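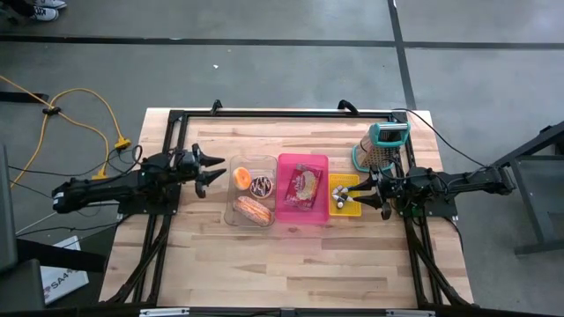 Words by Harriet Odlum
Packing line engineer, Trenwood
2023-05-15

The invitation from Numitz promised "a side-by-side trial you can put your own hands on". I have been to enough of these mornings to expect a video and a sausage roll, so credit where it's due: there were two arms, they were bolted down, and we were allowed near them.

We went with one question. Trenwood packs mixed bakery trays by hand, and every year or so someone upstairs asks whether a pair of arms could do it. Numitz had set two of them facing each other across a wooden table, each with a two-fingered gripper. The arms and grippers were the same model on both sides. The difference was in the controllers: Stidik's on one, Fekete's on the other. I liked that. Most comparisons I get sent change four things at once and then credit the most expensive one.

The objects were less convincing. Doughnuts and pastries in a clear plastic container, a snack packet in a pink bin, a yellow tray with small bits in it, and a box grater standing at the far end. I can see why you'd want a spread of shapes. But they were all laid out in a neat row, and our trays don't arrive like that. Ours arrive with the iced ones stuck to the iced ones.

Each controller was given 50 picks from the clear container. Stidik managed 39 without a drop. Fekete did slightly worse, though the staff were vague about the final number and I had lost my own tally by then. What I did notice was how they failed. Stidik tended to close early and nudge the doughnut along the plastic. Fekete closed in the right place and squeezed too hard. I would take the first fault over the second, as a nudged doughnut can still be sold.

The small pieces in the yellow tray gave both of them trouble. The fingers are simply too broad for that job, and no controller is going to change it. When I asked about narrower fingertips I was told they were "on the roadmap". We have had a conveyor guard on somebody's roadmap since January of last year.

Then the grater. It has a handle on top, so of course it went well, and of course it drew the most phones.

The slide at the end claimed 1,921 picks logged on the rig so far. Nobody would say how many had been successful, or whether the easy ones were in there with the rest. I asked twice. A number like that tells me the table has been busy and very little else.

I did get a go at the settings on the Stidik side. Changing the grip force took two menus and a restart, which would be a nuisance on a night shift. Fekete's was a slider on the main screen. If I were judging on that alone, Fekete would win easily.

It was a drive of 108 miles each way and I don't regret it, but I can't recommend a purchase. I have asked Numitz to run the test again with one of our own trays, filled the way we fill them and with the lids half on. They said they would look at dates. The grip force readings from both sides are in the shared folder for anyone who wants them, under "visits".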